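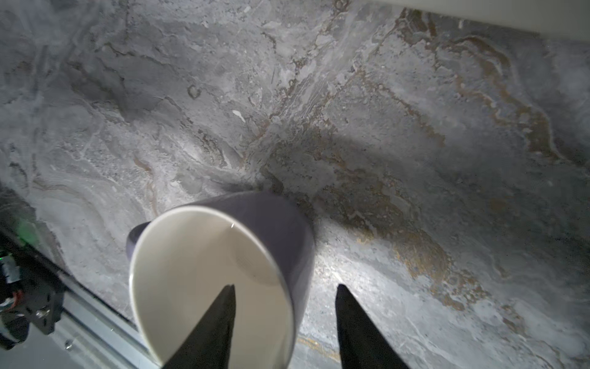
Forget the arm, Karthikeyan Ramasamy told me before I'd even got my notebook open, the trick is in what we throw away. I'd come out to the Fendgate lab in Trirelville to hear about a grasping method they call Murthy, and I guess I expected a lot of math. There was some (I nodded a lot!), but the idea is pretty easy to follow. People guide the gripper by hand through a job like picking up a mug, and the software scores every run and drops the ones where the fingers dither before closing. They started with 600 runs and kept fewer than half.

Trained on that smaller pile, the arm managed 40 good grasps for every four it fumbled, and it learned in 10 hours on one computer. The full pile took longer and did worse, which surprised me and, Ramasamy admits, surprised them too. Glossy countertops still give it trouble, and so do handles turned away from the wrist camera. The group at Bandasbridge wants to try the same scoring on drawers next June, so I'll be back with more on that.

Recent items
Bandasbridge lab adds a second test kitchen
What a wrist camera sees that a ceiling one can't
Sign up for our newsletter. You can unsubscribe at any time.
Contact | Copyright 2019 | Back to top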